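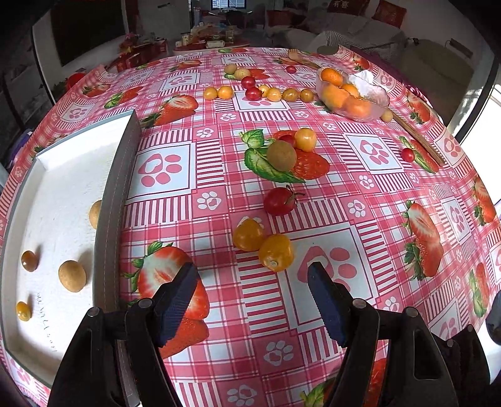

I have come to believe, after a good many Novembers, that a kitchen table ought to be left a little untidy while there is fruit about. My friend Ailsa Guthrie sorts her tomatoes the minute they come in, and I love her dearly, but I like mine spread on a cheerful cloth — red by yellow — where a person passing through can eat one. Oranges may have the good bowl.

Recent
Jam for Beginners
In Praise of Loud Tablecloths
The Statstead Plum Walk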